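Drilimero Project – Progress Report to the Marikar Fund
17 June 2020

Dear friends at the Marikar Fund,

Thank you once again for your patience with us this spring. We had hoped to send this a little sooner, but we wanted the second set of results in hand before we wrote, and we are glad we waited – they are a good deal more interesting than the first.

You will remember that Drilimero asks a fairly plain question: can a robot arm learn to handle soft household things from recordings made by people, in ordinary homes, using a gripper they carry in the hand? Our earlier work at the Seltport lab relied on steering the arm remotely, and it was slow going. A pillow would take most of a morning, what with resetting the arm and coaxing everyone back to their places. With the hand-held tool, a person simply picks the thing up, moves it where it belongs and puts it down again, and the camera on the tool records the whole business.

Since our last report we have collected 1246 recordings in 16 homes. Of these, 1000 went into training and the rest were set aside for checking. The tasks are the ones we agreed with you: moving cushions, straightening pillows and folding small cloths. We were very touched by how generous the households were with their time (and, in several cases, their coffee).

The method itself has changed in one important way. The first version of our model, Flusa, looked at single pictures and tried to decide where the fingers should go next. It managed well enough with firm objects, but a soft cushion changes shape the moment it is squeezed, and Flusa would often lose its bearings and let go too early. The new version looks at a short run of pictures together, so it has some sense of how the fabric has been moving. Early releases are now much less common on the cushion task, and we feel comfortable calling that a real improvement. Cloth folding, I am sorry to say, is still weak, and I would not want to promise you more on that front than we can deliver.

We have also learned to be less fussy about tidy pictures. At first we threw out anything with blur in it, and we lost a great many useful grasps that way. Putting those recordings back helped the model cope with quick movements, and patterned bedding no longer troubles it as much as it did in the winter.
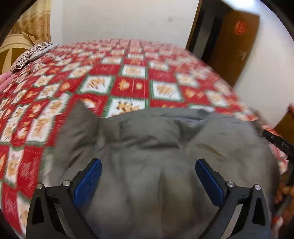 Grasping a grey cushion on a patchwork quilt, seen from the hand-held gripper.

For the coming quarter we have 3 pieces of work planned. We will run the new Flusa on the arm in Seltport with cushions it has never met, starting in July. We will collect more cloth folding, with larger pieces and slower movements. And we will write up the comparison between the two versions, which we would dearly like you to read in draft before it goes anywhere else.

Spending is in line with the budget you approved, apart from a small overrun on replacement finger pads, which wear down faster than we had guessed. We have covered it from the travel line – there has been very little travel, as you can imagine – and the updated sheet will follow separately.

With warm thanks from all of us,
The Drilimero team, Seltport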